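Ticket 1962 -- Shower in 213, handle stiff and shelf in the way
Property: Stivstead, second floor
Status: Open, waiting on part

Reported Thursday
Hello again, and thank you for being so quick with the last one! The shower in 213 runs fine, but the handle on the right side of the valve has gotten very hard to turn, and our guest (a lovely lady, over 80) needed both hands for it. She also says the hose catches when she lifts the shower head down. The unit is the dark gray Fekeck with the slide bar, same as in the other rooms on that side.
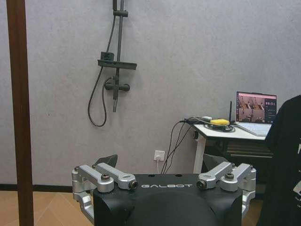 Reply from Jonbridge service desk
Thanks so much for writing all that out. The flat shelf sits between the bar and the valve on this model, and the hose loops out to the left, so please try these first:

1. Unscrew the hose at the valve, let it hang straight, and screw it back on by hand -- no wrench, please.
2. Turn the stiff handle all the way both ways, 9 times or so, with the water on low.
3. If it still sticks, leave it be and tell us. We'll order a cartridge from Vilela.

Update, 4:15 p.m.
Hose is much happier. Handle is not, so yes please to the cartridge.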